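SHARED HOUSE NEWSLETTER – THE TABLE ITEM

Okay, quick one, because the rest of this issue is already too long and I still have the laundry rota to type up. The big table. It's back in the front room. It's clean. Please read before you put anything on it.

For those who missed the whole thing – we had the top refinished. Last time was October before last and it did not hold up, you all know what it looked like by the end. Rings. The curry patch. That sticky bit by the window end that picked up every piece of paper you set down. Trinidad Carretero found a place, Brerketti, who'd do the job for 146 dollars if we brought the panels to them ourselves, so we did. Two trips. Thanks to everybody who carried.

Color: same light beige as before, or near enough. We did look at darker. The darker sample showed every crumb and that was the end of that discussion. The finish has a bit of shine to it. More than I wanted, less than the sample card. In the afternoon when the sun comes in low you get a big white streak straight across the middle and can't read anything lying flat on that part. So if you work there after lunch, sit on the door side or pull the blind. The blind sticks. Pull it down past where you want and let it creep up.

The surface is not dead flat, by the way. Tilt your head and the light goes wavy in places. I asked. Brerketti say that's the coat and not the board, it won't get worse, and they could sand and redo it for another 61. We voted no at the house meeting. Moving on.

The seam. Yes you can still see it, the faint line where the panels meet. It was always there, you just couldn't see it under the grime. The panels are screwed together from underneath and the line is as tight as it's going to get. Run your finger over it if you don't believe me. What I would ask is don't pour anything near it, and if you spill, wipe ALONG the line, then across. Crumbs too. A dry paintbrush is good for crumbs, there's one in the drawer with the tape.

Cleaning. We tried a few things on the offcut before letting anybody loose on the real one.

Prilla spray – fine, smells like a dentist, leaves smears unless you go over it again with a dry cloth. 
Mussa wipes – no. Left a dull patch on the offcut that never came back up. I've moved them to the bathroom, please leave them their.
Warm water, tiny drop of dish soap, wrung-out cloth – the winner. Free. Dry it after.

No scrubbing pads. No green side of the sponge. No toothpaste, whoever told the upstairs people about toothpaste.

Hot things. Mats are in the basket on the shelf, we have plenty. Mugs count as hot things. The teapot definately counts as a hot thing. Same goes for pizza boxes, which everyone forgets, they come through warm and a bit greasy on the bottom and that's how we got the square mark last time.

Heavy stuff. Set it down, don't slide it. Anything with feet or screws or corners underneath gets lifted. If it needs to move a foot to the left, get a second person and lift again. I know it's boring. The long scratch on the old finish was one slide, one time, one sewing machine.

Felt pads: I bought a sheet of 36 from Tarkden, the self-stick kind, and they're in the same drawer as the paintbrush. Help yourselves. Chairs, lamps, boxes, whatever you've got. Wipe the underside first or they fall off in a day. When the sheet's down to the last row tell me and I'll get another.

Crafts. Still allowed! A couple of people asked, sounding worried. Glue, paint, clay all fine as long as the oilcloth goes down first, shiny side up. Cutting mats for anything with a blade. Hot glue guns stand on a plate. If you get paint on the top anyway, don't leave it and hope, get it off while it's wet and come find me if it won't shift. I'd much rather know the same day.

Homework corner goes back to the far end like before. Puzzles can stay out two nights, then they go on the puzzle board under the sofa. That rule's old but it has sort of drifted.

Please no storage on the table. I mean bags, mail, boxes you're going to take up later. I'm guilty of this one too. But it's the only big surface in the house and with the top done nice it would be good to have it to eat off. Mail goes in the rack. Parcels in the hall. If your thing has been sitting there since breakfast and it's dinner time, it's going on the stairs.

Money. It came out of the house fund, so no extra to pay this month. The felt pads were on me, don't worry about it. The receipt's on the fridge behind the bin calendar if you want to see it.

Wobble. The leg nearest the radiator has a slight one. It's the floor, I think, since it did the same before we took the top off. Folded card for now. If someone owns a proper level and has ten minutes, I'd be glad of both.

First proper dinner on it is 23rd April, the Saturday, everybody bring a dish and a mat to put the dish on. Trinidad is doing the big rice. We need a salad, something for the kids that isn't just bread, and more forks – the drawer is very short of forks, check your rooms. List is up by the kettle, write your name next to something so we don't end up with nothing but dips again.

Blind, mats, felt, lift don't slide. Shout if anything's unclear. Laundry rota on the next page.

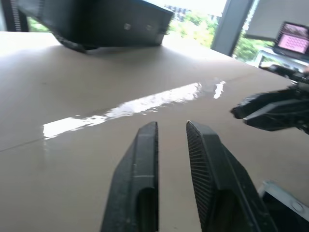 The new top with the sun on it. Look for the seam on the left.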